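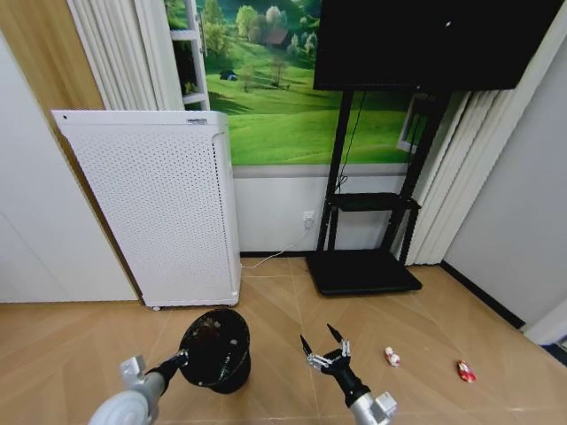 Two fingers, one bowl: Brayan Sánchez on choosing a gripper

Brayan Sánchez has spent most of the year since July with the same job on his desk: pick the gripper that Cluren will put on its two-armed home robot. The job he tests with is dull on purpose. One arm holds a black container, the other picks toys up off the floor and drops them in. He has run it with three grippers, and he has opinions about all of them.

"People ask why toys," he says. "Toys are cheap, every home we visited had them on the floor, and no two are the same shape. A little car has wheels, so it rolls away if you touch it wrong. A figure has arms and ears and whatever else. If a gripper can deal with both, it can deal with a lot of what's down there."

The first candidate was the Wako, a parallel gripper with flat rubber pads. The second was the Salazar, which has soft fingers driven by air. The third, and the one he now runs most days, is the Prenduvex, a linkage design with two narrow fingertips that swing apart as it opens.

Each one got 119 pickup attempts on the same floor with the same toys. Sánchez put the toys down by hand and did not try to make it easy.

"The Wako got 90 of them. That's a good gripper. It's fast and you always know where the pads are. The trouble is the floor. The pads are thick, so to get under something low you have to press down, and then the arm sees a force it doesn't like and stops. Nearly all of the misses were that, the arm stopping. Very few drops."

The soft fingers did better on odd shapes and worse on everything to do with speed. Sánchez liked how they closed around a figure without tipping it over. He did not like the hose.

"You've got an air line running the length of a moving arm. It caught on the elbow twice in the first morning. I taped it, then it caught on the tape. And you need a compressor. I wasn't going to put a compressor in somebody's living room."

The Prenduvex came last because it was late from the supplier. Its fingertips are thin enough to get in beside a toy car at floor level, and the linkage gives a little when a tip touches down, so the arm carries on. It missed seven attempts out of the whole set.

He is careful about that number. "Seven is good, but I'd been tuning the approach for weeks by then. The Wako never got the benefit of that. If I were being strict I'd go back and run it again with the newer settings, and I probably will." Asked whether he expected the order to change, he said no, though he thought the gap would shrink.

There are things he does not like about the winner. The tips are pointed, and he would not want them near a child's hand in their present form. A rounded cap is on order. The linkage also collects hair and lint at the joints, and he cleans it with a dry brush at the end of the day. With the Wako he just wiped the pads.

The arm with the container took more work than he had planned for. At first it held the container level and still, and the picking arm had to come up and over the rim every time. Now it holds it low, close to the floor, and tips the opening toward the other arm.

"That was the cheapest fix of the whole project. I changed one pose. It took roughly 28 minutes, including the coffee, and it cut more time off each pickup than any of the hardware did. I should have done it first."

The black container brought its own problem. Its inside is glossy, and the depth camera had trouble finding the bottom, so early on the controller let go of toys too high and they bounced out. Sánchez stopped asking the camera about it. The controller already knows where the holding wrist is, and the release height is now worked out from that.

"I could have bought a matte one," he says. "But people at home have shiny bowls."

The next round is a rug. He has two picked out, one short and one shaggy, and he expects the shaggy one to be hard on the joints - "I've got extra brushes," he says. The Wako will be back on the arm for the first half of it.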